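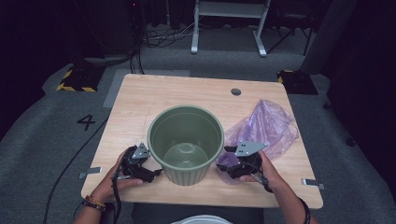
Bag and pot task, hand-held grippers, station 4.

mxu_67
2135 demos in. Policy trained on 2000 of them handles the pot but fails on the bag. Film folds differently every time.

Claltport
More demos won't fix that. Log jaw width at a higher rate.

hcheng
Disagree. Qiu baseline used the same rate and closed on film fine - their wrist view was wider.

mxu_67
Rate is easy to test. Will run 3 seeds of each and post the numbers.

Claltport
Keep the held-out set fixed.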